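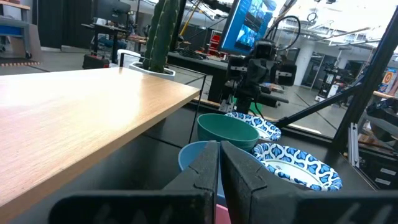 How to Sort and Store a Mixed Lot of Bowls

Most kitchens end up with bowls of several kinds: plastic ones for everyday use, paper ones left over from a party, and a few ceramic pieces that came from somewhere else. They get put away in one pile, the pile leans, and the bowl you want is at the bottom. Sorting them takes one session and needs no special equipment.

What you need

A clear stretch of counter or table
A dish towel
Dish soap and warm water
One lidded bin or a large zip bag for paper bowls
Masking tape and a marker

Step 1: Bring everything out

Take every bowl out of the cabinets, the dish rack and the picnic basket. Set them down with the open side up and leave space between them. Don't stack anything yet. Check the refrigerator as well, and add those bowls once they have been emptied and washed.

Step 2: Separate by material

Put plastic with plastic and paper with paper. Keep ceramic and glass on their own. Mixed stacks are the usual cause of trouble. A paper bowl pressed under a plastic one loses its shape, and a plastic bowl wedged inside a heavier one can be hard to get out again.

Step 3: Check the plastic bowls

Run a finger around each rim. Small nicks can be left alone, but a crack that goes down the wall means the bowl should be thrown out or used for something other than food. Turn the bowl over and look for a microwave or dishwasher mark. If there is no mark, wash it by hand and don't heat it.

Plastic that feels greasy after washing needs a second wash with more soap. Tomato stains usually fade if the bowl is left on a sunny windowsill for an afternoon. They don't affect the bowl otherwise.

Step 4: Check the paper bowls

Paper bowls that have been used once go in the trash or the compost, depending on the coating and on what your local program accepts. Unused ones should be dry and flat at the base. Throw out any that smell of the cabinet or have a soft spot in the wall.

Keep matching prints together. A short stack of one pattern is enough for a small lunch, and it is easier to see what you have left. If you only have a few of each pattern, put them all in one stack and use them up before you buy more.

Step 5: Stack by size

Start with the widest bowl and work down. Bowls with straight walls nest badly with bowls that flare out, so give each shape its own stack. Stop at 8 bowls for plastic and 4 for ceramic. If two plastic bowls stick together, run warm water over the outer one and twist gently.

Step 6: Put them away

Everyday bowls go on the shelf between waist and eye height. Ceramic goes low. Paper bowls go in the bin with the lid closed, away from the stove and the sink. Write the contents on a piece of tape and stick it to the side of the bin that faces out.

If the shelf is deep, place the stacks in a single row along the front and use the space behind for things you need only a few times a year.

Keeping it that way

Dry bowls fully before stacking them. Go through the paper bowls every June, before the cookout season uses up the good ones.

Written by Karlijn Verstraete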